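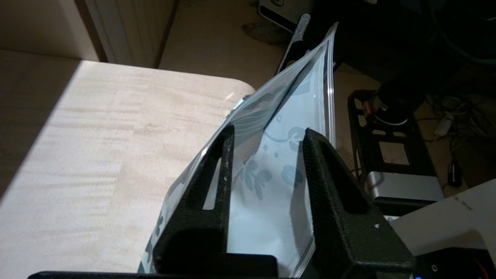 The first budget Elīna Petrauskas wrote for a robot arm had one line in it, and the line was the arm. She runs a small packing business, Vasamside, that fills resealable bags with tea, seeds and craft supplies for other companies. The arm was to take over opening and holding the bags, a job that wears people out by midafternoon.

"I had a price from the seller and I thought that was the price," she says.

Her second budget ran to two pages. Fingers for the gripper were on it, and spare fingers, because plastic ones wear at the tips. So were cables, power supplies, a sturdier table and a small camera for the wrist. She set aside $4000 for everything that wasn't the arm and spent most of it before the first order was packed.

Bags are a hard place to start. A box has the same shape every time it comes down the line. A thin plastic bag folds, slides and catches the light, and a camera that finds one easily in the morning can lose it when the sun comes across the table. Petrauskas had not planned for blinds. They went on the list in December.

Her advice to other small shops is to bring their own product to the demonstration. One supplier, Lūse, showed her an arm stacking wooden blocks, and it did that very well. When she pulled a handful of her own bags out of her coat pocket, the visit got longer. The arm she ended up buying came from Baltance, which let her keep a loaner for 3 weeks before she signed anything.

She used the loan to run 1000 bags and wrote down each one that had to be picked up by hand. The tally went in a notebook next to the table, and she still considers it the most useful thing she has on paper. It told her which bag sizes to leave to people.

Time belongs in the budget too. Someone has to teach the arm each new task, and at Vasamside that was 50 hours of a good packer's wages in the first stretch alone. The software, a planning package called Jotley, came with a yearly fee that was on the last page of the quote - she had missed it twice.

Would she lease instead? For a single season, yes. For steady work she prefers to own the arm and rent nothing except the software. She is now pricing a second one. The draft has a line for blinds, a line for fingers and a blank line at the bottom with a dollar sign next to it.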